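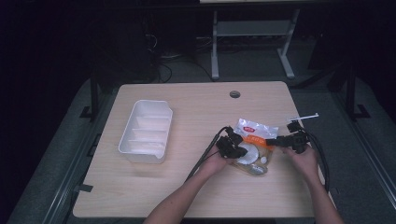

Page last changed: Monday, 9:40 a.m.

State Energy Office Wants Small Plants to Pay for Their Own Inspections

The state energy office has put out a draft rule that would move the cost of yearly safety and emissions inspections from the state to the plant owner. Under the rule as written, every generating plant under 40 megawatts would have to hire an approved outside inspector and send in the report at its own expense. Plants above that size already pay, and have done so for years. The change would fall on the small operators, most of them in the river counties.

There are 82 plants in the state that would come under the rule. A few burn natural gas. Several burn wood waste from sawmills. The rest are small dams, some of them owned by the same families that built them. The dams are included even though they have no smokestacks, and the draft does not say what the emissions part of the inspection would consist of in their case. We asked the energy office about this in April and were told the question would be handled in the guidance document. The guidance document has not been released.

The office says the rule is a budget matter. The legislature cut its inspection line last session, and four of the inspector jobs are vacant. That much is true, and we reported it at the time. What the office leaves out is that the legislature also voted down a bill to charge small plants for inspections. That bill died in committee without a single speaker in favor of it. The draft rule does nearly the same thing by another route. Whether an agency may do by rule what lawmakers declined to do by statute is a fair question, and it will probably end up in front of a judge.

Grotow Hydro, which runs two dams on the upper river, has already said it will file an objection. Its manager, Heiðrún Arnardóttir, told us the cost of the inspection bothers her less than the list of who is allowed to do it. The draft names 3 approved firms, and only Wulotix has an office in this part of the state. Ingvarsson is based at the other end, and its travel time would be billed to the plant. The third firm has not said if it will take on small plants at all.

"I have no complaint about being inspected," Arnardóttir said. "We have been inspected every year since I came here. I would like to be able to get more than one bid."

The energy office says other firms may apply for approval. The application calls for a record of past work at plants of every type covered by the rule, gas, wood and water, and an engineer who has spent a career on dams is not going to have that. A firm that does only dams should be able to inspect dams. We would like to see that one sentence added to the draft, and it would answer a good part of the objection.

There is also the matter of fines. A late report would cost the owner $1,000 for each day past the deadline. There is no grace period and no allowance for a case where the inspector is the one who is late. A mill owner in the Rania valley pointed out to us that he could order an inspection in good time, wait on a firm with more work than it can handle, and be fined for the delay. The office's answer was that it would use good judgment. Good judgment is welcome, but it depends on who is sitting at the desk, and it should be put in writing.

Supporters of the rule have a case, and it deserves to be stated. Taxpayers who will never see these plants have been covering the cost of checking them. Large plants pay their own way. An outside inspector may also turn up more often than a short-handed state office can manage. None of this is unreasonable. A flat fee paid to the state and used to fill the vacant inspector jobs would meet every one of those points, and it would leave the inspections in the hands of people who answer to the public. It would need a vote, however, and the last vote did not go the way the office wanted.

Written comments are being accepted by mail and through the energy office website. Comments should give the name of the plant or town concerned and the section of the draft they refer to. General letters are also read, but the office is only required to answer those that cite a section. The inspector list is in section 2, the fines are in section 5, and the definition of a small plant is in the appendix.

Readers who send in a comment are welcome to forward a copy to this newsletter. We will print a selection in the next issue, along with the guidance document if it has been released by then.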